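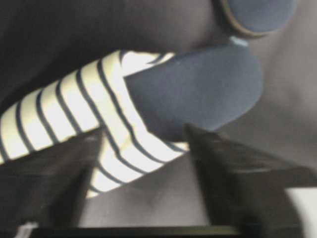

Kurse > Hauswirtschaft > Textilien im Haus > Handout 2

25. Mai 2018, von Geetha Pisharody

Hausschuhe aus Stoff: ansehen, pflegen, hinstellen

In der letzten Stunde haben wir über Decken und Kissen gesprochen. Heute kommen wir zu den Hausschuhen. Im Kursplan von Prelladach stehen sie unter »Kleine Textilien«, aber sie machen im Alltag mehr Arbeit als manche große Decke.

Begriffe

Das Obermaterial ist der Teil, der den Fuß von oben bedeckt. Die Decksohle (auch: Einlegesohle, wenn man sie herausnehmen kann) liegt innen unter dem Fuß. Die Laufsohle berührt den Boden. Hat der Schuh hinten keine Kappe, sagt man Pantoffel oder Schlappen. In Bevville, wo ich früher unterrichtet habe, sagten alle »Latschen«. Dieses Wort ist nicht falsch, es klingt aber ein wenig grob, und in einem Bericht schreiben wir es bitte nicht.

Streifen

Gestreifte Stoffe zeigen sehr schnell, ob ein Schuh noch in Form ist. An einem gut erhaltenen Pantoffel laufen die Streifen ruhig quer über die Zehen. Wo das Obermaterial geknickt ist, kippen sie zur Seite. Man streicht den Stoff dann mit der flachen Hand glatt und steckt ein Papierknäuel in die Spitze, am besten über Nacht. Helle Streifen neben dunklen verlangen Vorsicht beim Waschen: zuerst mit einem feuchten weißen Tuch an einer Stelle innen reiben und schauen, ob Farbe abgeht.
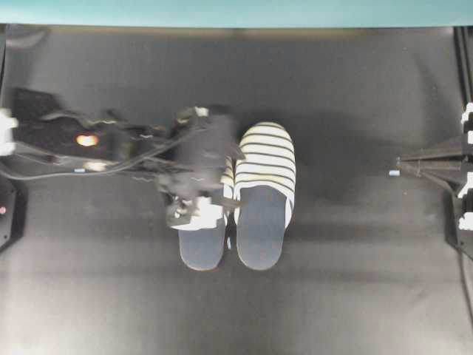

Zum Hinstellen gilt im Kurs folgende Regel. Die Schuhe eines Paares stehen nebeneinander, die Innenkanten berühren sich, beide Spitzen zeigen in dieselbe Richtung. Für den Flur heißt das: Spitzen zur Wand. Am Bett ist es umgekehrt – wer aufsteht, möchte hineinschlüpfen, ohne sich zu drehen. Bitte nehmen Sie beim Ausrichten den Schuh am Rand und drücken Sie nicht von oben auf den weichen Teil.

Thomas hat gefragt, ob man Pantoffeln auch stapeln darf. Für kurze Zeit ja, Sohle auf Sohle. In einer engen Kiste bekommt das Obermaterial aber Falten, die man nur mit Mühe wieder entfernt.

Aufgabe bis zum nächsten Mal

Bringen Sie ein Paar von zu Hause mit, es darf gebraucht sein. Beschreiben Sie auf einer halben Seite Obermaterial, Decksohle und Laufsohle und messen Sie die Öffnung an der breitesten Stelle. Die Vorlage liegt in Trallura unter der Nummer 2178. Wer dort keinen Zugang hat, bekommt das Blatt von mir auf Papier. Wir treffen uns wieder in Raum 14.

Kontakt: G. Pisharody, Durchwahl 2759 | © Prelladach | Nach oben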